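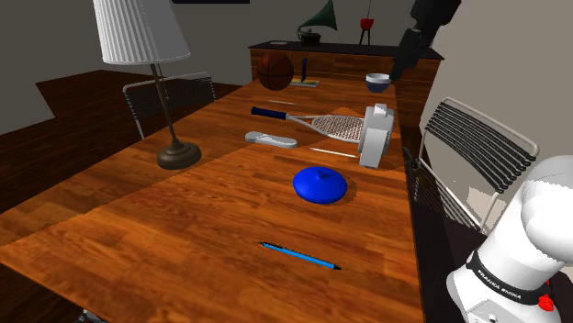 Clearing the table is the chore I'd hand over first. Before hoovering, before the loo. I've been saying for years that the day a machine can clear our dining table I'll buy it, whatever it costs, and every year somebody sends me a clip and says look, it's here. So is it? Short answer no. Longer answer below, typed fast while the pasta's on. Think about what clearing a table involves. A thin blue pen lying flat on the wood, that's fiddly for gripper fingers, there's hardly anything to get under. A blue lid with a little knob on top, lovely, it's practically asking to be picked up. Then a basketball at the far end and good luck with that if your gripper only opens as wide as a mug. And a tennis racket, where do you even hold it? By the handle, obviously, says you, who has been holding things by handles since you were one.

That's the bit I keep coming back to. Every object is its own small problem. Me, I sweep the lot into my arms and sort it out on the stairs.

I got properly into this after a long phone call with Jin-sol Ha, who I shared a flat with years ago and who now trains arms like this for a living. Mostly in simulation. A made-up room, made-up furniture, a made-up arm, and you let it have a go over and over without breaking any real crockery. She ran one tidying task 326 times while she was off having lunch and then cleaning her bike. Can't do that in a kitchen. I asked what the arm was best at. Bowls and lids, she said. Anything with an edge or a knob. Worst? Thin flat stuff. Sticks, pens, cards, paper. Also anything long, as you pick up one end and the other end swings round and knocks a lamp.

I'd not thought about the lamp at all. But yes. A lamp isn't clutter. It lives there. So the machine has to know that the racket goes and the lamp stays, and who told it that? In my house a bowl on the table might be dirty, or might be the keys bowl, and if you put the keys bowl in the dishwasher there will be words.

Ok so, what works now, as far as I can make out.

Floors. Sort of. We have the Wutell, 449 quid, bought in August when I had a bad back and was feeling sorry for myself. It does the hall and kitchen well. Really well! It's eaten two phone chargers and it will not go near the dark rug, thinks it's a cliff. I spend five minutes picking stuff off the floor so that it can clean the floor. My mother thinks this is the funniest thing she's ever seen. But I'd not go back. The skirting board fluff has gone and I didn't do it.

Washing. The machine does the washing, we forget that one. Nobody calls a washing machine a robot but it took a whole day's work off my gran. Folding is another matter. I saw the Jang folder at a trade show, big glass-fronted thing. You clip each shirt on by the shoulders and it folds it beautifully. You clip it on. By then I'd have folded it. Fitted sheets, they wouldn't even let me ask.

Dishes. Dishwasher yes, loading it no. See above re bowls.

Shop floor is a different story and I was wrong about this, I thought it'd be all done by now. Peder, my brother in law, is on nights at Trastau, they pack spare parts for boilers. They've got an arm on one line. It takes valves out of a tray and puts them in boxes, same valve, same tray, same place, and he says it's a marvel. Out of 100 picks it'll get 100. Then somebody changed the tray supplier and the new trays were a shade deeper and the thing stood there pinching air until the engineer came. Peder did the line by hand that night. He has a lot of respect for it, mind, he says it doesn't get a sore wrist and he does.

What it can't do is the odds and ends bench, where the returns come in. Mixed boxes, bits of tape, a washer stuck to a label, instructions folded funny. That's still people, and Peder reckons it'll be people when he retires. The returns bench is the dining table basically. Nothing's where it was yesterday.

So there's my theory for what it's worth. Machines are fine where somebody has tidied up first. A factory is a place that's been tidied for the machine. A house is the other thing.

Jin-sol thinks I'm being gloomy. She says the newer ones are getting trained on mess on purpose, random stuff dropped on random tables, so they stop expecting the valve in the tray. It's why you get a basketball and a pen and a racket all on one dinner table, plus a gramophone on the sideboard behind like somebody's great aunt lives there. (I want that sideboard.) And she says picking up is nearly the easy half now, it's the putting away. Where does a racket live? Ours lives behind the door, under the coats. There's no way to learn that from anybody else's house. You'd have to tell it, or it'd have to watch you, and I'm not sure I want to be watched that much, i'd have to start putting the racket away.

Other thing is speed. I asked how long the arm would take on a full table and she went quiet and then said it depends. I'd guess I'm done and sat down with a tea before it's finished with the pen. Doesn't matter if it runs while I'm asleep, I suppose. Although. A big white arm moving round in the dark downstairs. There's a red button on the side and I'd want to know exactly where it was at 3am.

Would I have one? Not yet. If one turned up that did only the table, slowly, and left the lamp alone, and cost what the Wutell cost, then yes tomorow. They don't cost that. Nowhere near.

Pasta's boiled over. More on window cleaning next time, there's one that sticks to the glass and I've been promised a loan of it.

Comments

marrowfat says:
We have the same trouble with the dark rug. Tape over the sensors underneath, but then don't let it upstairs!! Ask me how I know.

Tillie B says:
Disagree on folding. Arthritis in both hands and I'd clip shirts on all day long if it did the rest. Not everyone finds it quicker by hand.

reply from author:
Fair point Tillie, hadn't thought of that and should have. Will go back and look at what it costs.

Old Greaser says:
Your brother in law is right about the trays. Same at our place, different machine. The fix was a bit of foam.

Peder says:
It was 6 hours by hand not "that night". My wrist remembers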